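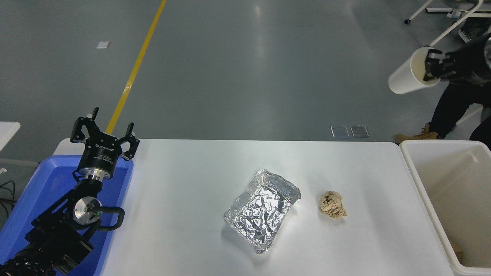

4 min read

Workshop notebook, Wednesday, January 10, 2024

Well goddess cards, second round of proofs

Continued from the last entry, where I stopped at the question of the borders. I decided for the narrow border. The wide one looked more solemn, but it took away too much room from the names, and the names are what people read first.

The deck stands now at 22 cards. I know that this is the number of the major cards in tarot and people will ask if I did it on purpose. I did, partly. I had a longer list in the fall and I needed a reason to stop. Now I must be careful that nobody tries to match them one by one (which goddess is the Tower?), so I took the numerals off the cards completely. The order will be only in the booklet.

Paper. Tested the Cillwood cream and the Cillwood white, both in the heavy weight. The cream is more beautiful and I wanted very much that it wins. But the blue for the water comes out greenish on it, and on the Sulis card the steam disappears. The white takes the blue well. The corners on the white become soft after shuffling, more than I like. Will try it again with the Detell varnish, one thin coat, front only. Last time I put it on both sides and the cards stuck to each other in the box.

Drawing corrections after the proof:

Sequana. She stands in a boat with the head of a duck, as in the bronze figure from the source of the Seine. In my drawing the duck has become a swan, the neck is too long. Redraw the neck. Keep the little ball in the beak, it is in the bronze also and I like it.

Coventina. I had her as one figure with a leaf in her hand. There is also the relief with three women pouring water, which some people read as Coventina three times and some read as nymphs. I would like to use the three, but then the booklet has to say that it is not certain. Decision: one figure on the card, three in the booklet, with one honest sentence.

Sulis. Fine, except for the steam, see above. I wrote "Sulis Minerva" on the proof and then crossed out Minerva, and then wrote it again. The Romans put them together, and the inscriptions at Bath have both names. Leave both.

Brigid. This is the card I am least happy with. Everybody who sees the proofs has already a Brigid in the head, and it is a different one each time: the saint, the goddess of the smiths, the poet, the one with the straw crosses. I drew her with fire and with water and it looks like an advertisement for heating. Start over. Maybe only the well and a strip of cloth on the branch above it, no figure. A card without a figure could be good in the middle of so many standing women.

Booklet. The text is now 400 words too long for the folded sheet. I do not want a smaller letter size, because these cards are used in the evening, often with candles, and half of the people in the Matheson group already hold the page at the end of their arm. So I must cut. First to go is the long paragraph about the universal mother goddess. I believed in this strongly when I started, one great mother everywhere with different names. After reading for this project I am more careful. These wells were very local. A woman who threw a pin or a coin into one of them probably did not think of a goddess for the whole world, she thought of this water and her sick eyes. I find this more moving than the big theory, but it took me a while to say it.

Second cut: the instructions for the large spread. Keep the spread with 5 cards and the daily card. The large one can go on the website.

The curse tablets stay. I was told that they are too dark for a deck like this one. But people came to Sulis because somebody stole their cloak at the baths, and they were angry, and they wrote it down on lead and gave it to her. A goddess who only comforts is half a goddess, I think. I changed the keyword on the card from "justice" to "grievance." It sounds less pretty and it is more correct.

Trial reading with the proofs: did 2 readings for myself, same question, once with the old keywords and once with the new. The new ones gave me more to think about. One remark, the backs are not symmetrical, so one sees at once when a card is reversed. Either I turn the pattern or I give up reversed cards. I am leaning to give them up.

Box. The Radard glue holds on the lid but leaves a shine where it came out at the edge. Use less, and wipe with a dry cloth, not a wet one. The wet cloth lifted the color on the sample.

To do before the end of January:
redraw Sequana's neck
new Brigid from zero
one test sheet, Cillwood white with Detell varnish
cut the booklet, then read it aloud once
turn the pattern on the backs, look at it, decide about reversed cards
ask Matheson if the evening room is free for a longer trial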